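Plirnton open day, quick notes

21 September 2019

Got there late, missed the welcome talk. Plirnton has the upper floor at Markix, up the back stairs, no sign. Sign-in sheet, sticker, straight in.

What they do: collect examples for a learning system called Ludeo. No programming of each move. People do household jobs over and over holding a gripper in each hand, the recordings go in, and the arm is supposed to pick up the habit. They had 3899 recordings since June, of which 2225 were good enough to keep. I asked what happens to the rest. Mostly dropped grips, or the marker cubes on top of the grippers got hidden and the tracking went funny.

Jobs on the list that day: folding, stacking cups, wiping a table. Each person does a block of 10 then swaps out and sits down. Sounds easy. It isnt. I had a go at the cups and knocked over three. The grippers are heavier than you expect and your wrists want to do things the jaws can't.

Wiping was the one I stayed for.
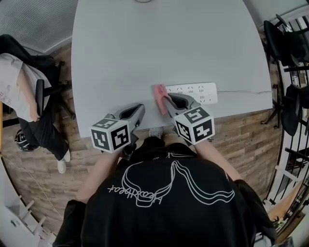

They want a bit of mess in the way, so the system doesn't learn that every table is bare. Same reason they change the colour of the cloths and move the gear around between blocks. Asked if left-handers do it differently, got a long answer, didn't write it all down.

Saw the Malik arm too, in the next room, running on wiping examples only. Did a fair job in the middle of the table, hopeless near the corners. Staff were pretty open about that, said some 3 more months of collecting before they try it again properly.

Tea was good, biscuits gone by the time I got ther. Parking is awful, take the tram. Next open day not set yet, they have a list at the desk if you want your name on it.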